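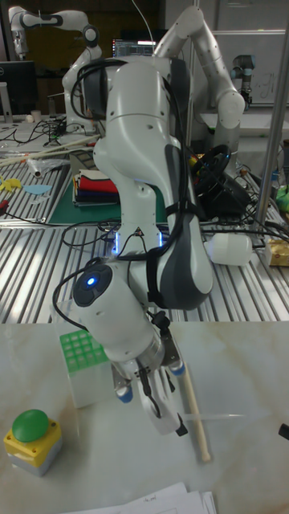 Rondgate 桌面机械臂套件 试用期安全点检表(带我的碎碎念)
场地:Eduncombe 二楼操作间
点检日期:2023年4月26日
套件状态:试用中,还没决定买不买
结果写法:合格 / 待改 / 不合格 / 没查

先说两句。Rondgate 给的原版点检表是英文的,翻译过来有好多条跟我们用法对不上(比如叉车通道,我们这屋连推车都转不开身),所以我照着自己的使用习惯重排了一遍,每条后面写了当时怎么想的。看着啰嗦的地方可以跳过去,结果那一行别跳!

一、上电之前

1. 底座螺栓有没有松
结果:合格
徒手晃一下大臂,底座没有跟着动,再用扳手挨个带了一下,都是紧的。顺便说,套件里送的扳手柄太短,我拧得手心疼,后来换了自己的。这不算安全问题,但如果要写采购意见我会提一嘴。

2. 外走线有没有磨破、有没有被夹住的可能
结果:待改
这条我最有话说。臂外面的黑线缆是绕着走的,从上面的关节沿着肘部一直到手腕,靠扎带固定。外皮我一段一段摸过去,没摸到破口。问题在余量:手动把手腕拧到极限的时候,肘那一侧的线绷得挺紧,松回来又鼓出一个弯。我问 Gramham 那边的售后,他们说出厂演示就是这么绑的。好吧,演示归演示,我们一天要来回跑多少趟啊。我的意见是再加一道固定点,绑完慢速跑一遍全行程,盯着线看,别盯着夹爪看。

3. 夹爪和法兰的连接
结果:合格
螺丝没有松,画的记号线都还对得上。夹爪侧面那个传感器支架是夹上去的,我特意掰了掰,挺牢。不过它带着一根线,换夹爪的时候特别容易忘记先拔,我自己就忘过一次,幸好手慢。建议在换爪步骤最前面用大字写上“先拔线”。

4. 指尖软垫
结果:合格,但要记录磨损
指尖的蓝色橡胶垫是消耗品。垫子是 Valente 供的,说明书上写每 200 小时检查一次,我觉得对我们来说太松了,夹木头的活儿很费垫子。我改成每周看一眼,边缘翘起来就换,别等到掉下来。换下来的旧垫先留着,跟新的放一起比,磨没磨一下就看出来了。

5. 警示标识
结果:合格
白色外壳上那张黄色三角贴纸还在,就在发蓝光的关节指示灯上方。字小,图案还行。擦外壳的时候别拿酒精蹭它,我以前用过的别家设备就是这么把标识擦没了,补一张还得走流程,烦得很。

二、台面和周围

6. 工作范围内有没有不该有的东西
结果:待改
动作半径按 570 毫米算(这是我们自己在控制器里设的上限,不是它能伸到的最远处)。台子上留的东西应该只有当次任务要用的。现在的情况是,任务件归任务件,纸也堆在台面边上。纸看着没什么,可是我写记录的时候会不自觉地伸手去拿,手就进来了。这一条写给我自己:记录本挪到旁边桌子上去!

7. 任务件的摆放
结果:合格
带绿色格子的方块座放在夹爪左手边,推了推,不太滑。竖着的细木棍我一开始有点担心,倒下来会不会弹到人,后来想想它又轻又慢,风险主要还是夹歪了以后臂继续往下压。所以真正要查的是第 13 条的力限,木棍本身不用太紧张。

8. 横在台面上的透明细线
结果:待改
太不显眼了!我是侧着光才注意到。人的袖子、夹爪、线缆,哪个挂上去都麻烦。要留就在两头做个醒目的标记,不用就收掉。下次点检我先看这个。

9. 后面工作台上的东西
结果:待改
后面那张铝型材台子是放备料的,布、剪好的片、长木棍、塑料瓶都往上放,方便是真方便。可瓶子躺着就有机会滚,长棍斜着放就有机会伸到臂要经过的地方。我的办法很土:找个浅盒子,圆的进盒子,长的顺着型材的槽摆。电线那一团也得理,理之前先断电,别图快一边开着机一边扯,我知道大家都这么干过。

10. 跟旁边那几台臂有没有互相够得着
结果:合格
屋里不止这一台。我让它们分别伸到各自设好的最远位置,再用卷尺量,没有重叠的区域。不过这个结果只对现在的摆法有效,谁挪了桌子谁重新量,量完写日期。还有一点,人站在两台中间的时候,背后那台在不在动是看不到的。所以进中间这块地方之前,两边都要停。

三、停机和急停

11. 按钮盒的位置
结果:合格
灰底黄壳那个盒子放在台面角上,坐着站着都能够到,不用从臂下面伸手过去,位置我很满意。底下垫一块防滑垫会更好,拍急了它会往后跑。

12. 按下去到底会怎样
结果:待改
嗯,这条我要多写点。按钮帽是绿色的,很大一颗,手感也好,可是新来的人看到绿色,第一反应多半是“启动”。我自己头一天也犹豫了。Gramham 的说法是颜色可以选配,功能由控制器里的设置决定。那么问题来了:一个东西长得像急停,颜色又不像急停,功能还能改,紧张的时候谁来得及想?我要求他们做两件事,第一,给出书面说明,写清楚现在的设置下按下去是断电、抱闸还是只暂停程序;第二,另配一个标准的红色蘑菇头急停,走独立回路。在这两样到齐之前,我们的规矩是把它只当暂停用,真要停就断总电源。
功能测试做了:空载慢速,按下后臂停住;松开后没有自己动起来,要在界面上重新确认才继续。这一点给它加分。带载的没测,等说明书面到了再说。

13. 碰撞检测和力限
结果:合格(限当前设置)
力限设在 75 牛。我拿了块硬海绵垫着测力计让它压,超过就停,试了 3 次都停了。测力计是借的,校准证书还在有效期里,编号我另外记了。提醒:升级固件之后这个值可能被重置,售后亲口承认的,所以每次升级完都要重新看一遍,别嫌麻烦。

14. 手腕侧面发蓝光的圆帽
结果:没查
蓝光亮着代表什么状态,手头的中文手册里没有对应的说明,英文版我翻到了灯色表,但写的是另一个型号。我不想瞎猜。已经发邮件问了,回了再补。没弄清之前别把它当成“可以伸手进去”的信号。

15. 断电以后臂会不会往下掉
结果:合格
大臂抬到高处断电,能听见抱闸咔的一声,往下沉了一丁点,看着吓人,实际很小。不过夹爪里夹着东西的时候断电会怎么样,厂家说“保持”,我只试了轻的木棍,没掉。重的先别试,或者下面垫东西再试。

四、人的部分

16. 头发、袖子、挂绳
结果:待改
挂绳!胸牌挂绳进操作间一律摘掉,门口已经钉了挂钩。长发扎起来,宽袖子卷上去。这几条写在哪儿都会被当成废话,可是我这周就看见两回挂绳垂到台面上,其中一回是我本人。

17. 谁能手动拖动示教
结果:合格
培训过的才行。拖动的时候旁边要有另一个人,手就放在按钮盒边上,不玩手机。拖动模式的手感 Rondgate 这台确实做得好,很轻,轻到容易推过头,所以速度上限别调高。

18. 屏幕位置
结果:合格,小意见
坐着看程序的时候人是侧对着臂的,余光里能看到它动。我还是希望显示器能再转过来一点,这样眼睛从屏幕到夹爪的路短一些。支架是自己买的,跟套件无关,我抽空弄。

五、套件本身值不值得留下

点检表写这个有点跑题,但是上面催着要意见,我就放一起了。总体上我喜欢这套东西。装起来快,拖动顺,碰撞检测灵,停了以后不会自己乱动。让我不放心的地方基本都在“附件和文档”上:按钮盒颜色和说明、外走线的固定、灯色表、短得可怜的扳手。这些都不难改,就看 Gramham 愿不愿意改。他们的上门服务我只用过一次,来得挺快,态度也好,就是什么都说“这个可以配”,配要不要另收钱又不说。报价里请把这几样单独列出来。

试用到 9 月到期。在那之前按这张表每周查一遍,带载急停和蓝灯那两项补完以后我再给最后的意见。待改项由我跟进,改好了在原行后面写“已改”和日期,不要把原来的话删掉,我还想留着跟厂家对账呢。

相关条目
Rondgate 套件开箱与安装记录
Valente 指尖软垫更换步骤
Gramham 上门服务往来邮件整理
Eduncombe 二楼操作间进出规定
测力计借用与归还登记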